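实验室里的玻璃朋友:漏斗、圆底烧瓶和软木圈

适合年龄:8岁以上
栏目:看一看,想一想
更新日期:2019年1月18日

很多小朋友第一次走进化学实验室,最先注意到的是玻璃。杯子是玻璃的,管子是玻璃的,连开关也是玻璃的。这一篇讲几样常见的东西:漏斗、圆底的小烧瓶、软木圈、带旋塞的玻璃管,还有放管子的透明架子。

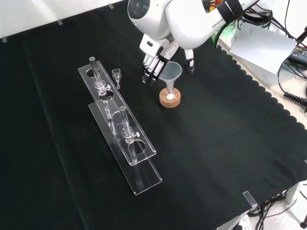
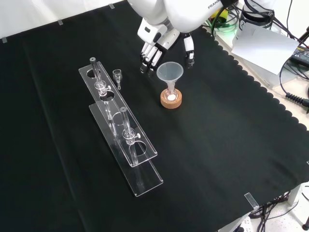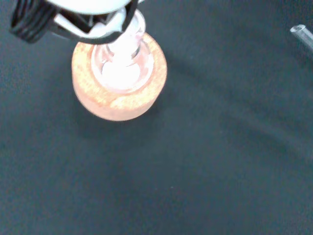
软木圈围着玻璃瓶

先说软木圈。圆底烧瓶的底是圆的,像一个小球。你把一个球放在桌上,它会滚来滚去,圆底烧瓶也一样,自己站不住。软木圈中间有一个洞,把瓶底放进洞里,瓶子就稳了。

软木是从一种叫栓皮栎的树上来的。人们把树皮剥下来,树还活着,过些年又会长出新的树皮。做软木圈的时候,常常先把软木打成小颗粒,再压在一起,所以仔细看会发现上面有深深浅浅的小点,像撒了芝麻的饼干。

软木里面有很多非常小的小格子,格子里装着空气。这让软木又轻又有弹性。玻璃碰到硬的桌面容易磕坏,碰到软木就好得多。软木传热也慢,刚刚加热过的瓶子放在上面,热量不会很快跑到桌子里去。不过太烫的瓶子不能马上放,软木会被烤焦。

为什么瓶底要做成圆的?

有小朋友会问:既然圆底站不住,做成平底不就行了?

实验室里也有平底的瓶子,可是圆底有它的好处。加热的时候,圆底瓶受热比较均匀,不容易裂。有些实验要把瓶子里的空气抽走,这时外面的空气会从四面八方压过来。圆形的玻璃能把压力分散开,平底瓶的角落却比较脆弱。鸡蛋壳很薄,用手掌握住它慢慢用力,却不太容易捏碎,道理差不多。

漏斗:上面大,下面小

漏斗在厨房里也能见到。妈妈或者爸爸把大桶里的油倒进小瓶子时,可能会用到它。上面的大口接住东西,下面的细管把东西送进瓶口。

倒液体用的漏斗,下面的管子比较细长。倒粉末用的漏斗,管子往往又短又粗,因为粉末容易挤在一起,堵在管子里。如果堵住了,可以轻轻敲一敲漏斗的边,不要用力往下捅。

漏斗有玻璃做的,也有塑料做的。塑料漏斗摔在地上一般不会碎,可是有的液体会把塑料弄软,这时候就要换成玻璃漏斗。选哪一种,要看倒的是什么。

倒液体时还有一个常见的小麻烦:漏斗和瓶口贴得太紧,瓶子里的空气出不来,液体就停在漏斗里不往下走。把漏斗稍微提起来一点,空气有了出口,液体又会流下去。在家里用漏斗装水,就能看到这个现象。

带“水龙头”的玻璃管

有一种长长的玻璃管叫层析柱,也有人叫它色谱柱。它的名字有点难,用处却不难懂:把混在一起的东西分开。

科学家在管子里装上很细的颗粒,再把混合的液体从上面倒进去,接着不断加入干净的溶剂。液体慢慢往下流,有的成分跑得快,有的成分跑得慢。走着走着,它们就拉开了距离,可以一样一样地接到不同的瓶子里。

管子上的小开关叫旋塞。它和水龙头一样,转一转就能打开或者关上,也能让液体一滴一滴慢慢流。旋塞的把手很小,转的时候一只手要扶住管子,不然玻璃容易折断。

管子又细又长,不能随便横着摆在桌上。它们通常插在架子的洞里。有机玻璃做的架子是透明的,从旁边也能看清管子的下半截。架子多是上下两层,上层有圆洞,下层是底板。

小小的转接头

实验室的玻璃瓶口有大有小,就像螺丝有不同的型号。两个瓶口对不上,就需要转接头。它的一头配大口,另一头配小口,中间是通的。

转接头很小,也很容易弄丢。我们编辑部参观过一间叫Farnar的教学实验室,柜子里登记着1,842件玻璃器具,其中40件是各种转接头,分放在18个小抽屉里。每个抽屉外面都贴着标签,用完以后要放回原来的地方。

在家试一试:让颜色赛跑

不用玻璃管,也可以看到颜色分开的样子。请大人陪你一起做。

准备一张咖啡滤纸、一支黑色水彩笔、一个杯子和一点清水。

把滤纸剪成长条。在离底边两厘米的地方,用黑色水彩笔画一个圆点。杯子里倒一点点水,把纸条竖着放进去,让底边碰到水,黑点要留在水面上方。纸条的上端可以用铅笔和夹子固定在杯口。

等十几分钟,水会沿着纸往上爬,经过黑点时带着颜色一起走。许多黑色墨水是由几种颜色混成的,它们跑的速度不一样,纸条上就会出现蓝色、紫色或者黄色。换一个牌子的水彩笔再做一次,结果常常不同。油性笔的颜色不溶在水里,做这个实验没有效果。

要记住的安全规则

玻璃碎了不要用手捡,马上告诉大人。
瓶子里的东西就算看起来像水、像盐或者像糖,也不能尝,不能凑近闻。
进实验室要戴护目镜,长头发扎起来。
没有标签的瓶子不要打开。

词语小卡片

漏斗:上口宽、下口细,帮助液体或粉末进入小瓶口的工具。
软木圈:托住圆底瓶的圆圈。
旋塞:玻璃管上可以转动的开关。
层析:让混在一起的成分用不同速度移动,从而把它们分开的方法。

下一期我们讲量筒和滴管,看看怎样读刻度才准确。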